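So I'm 13 seconds into round three and Hayashi has already split my eyebrow. My coach is yelling "Hands up!" like I'd forgotten I own any. 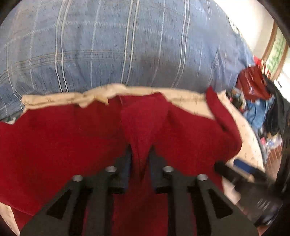

I'd been dreaming about the Misteneck belt since March, okay? In the dream I land the left hook and everybody screams (my mom loudest). In the cage, Hideaki Hayashi just slipped it and grinned at me.

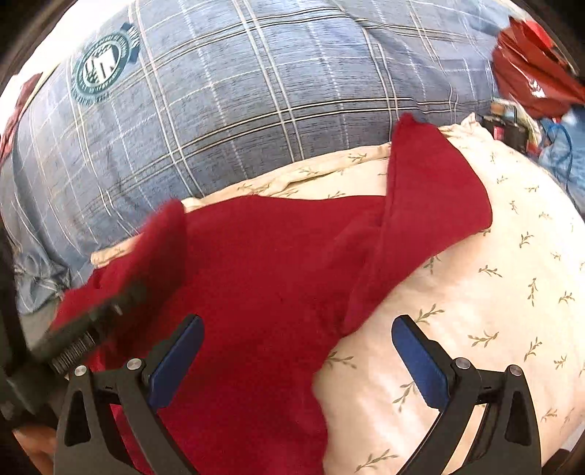 Then he got lazy with a low kick. I threw the hook again, same dumb hook, and down he went! I stood there until the ref shoved me toward my corner.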